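À Kindivville, chez Pravavex, on parle bas quand le planificateur cherche une trajectoire, un peu comme on le ferait devant un enfant qui lace ses souliers. Mekdes Kumsa a écrit l'essentiel de Tendora, le logiciel qui coordonne les deux bras, et elle en parle avec une tendresse que l'on réserve d'ordinaire aux vieilles voitures.

Saisir un petit cube, me dit-elle, c'est l'affaire d'un après-midi. Partager l'espace entre deux pinces qui se font face, c'est une autre histoire - la sienne dure depuis février.

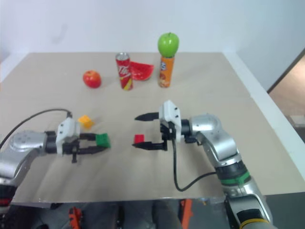
La première version recalculait tout au moindre doute de la perception, et les bras passaient leur temps à se céder le passage. Thérèse Beaulieu, qui relit les journaux d'exécution au crayon, a repéré 147 hésitations du même genre. Depuis, chaque bras réserve son couloir 200 millisecondes à l'avance, et l'autre s'arrange avec ce qui reste.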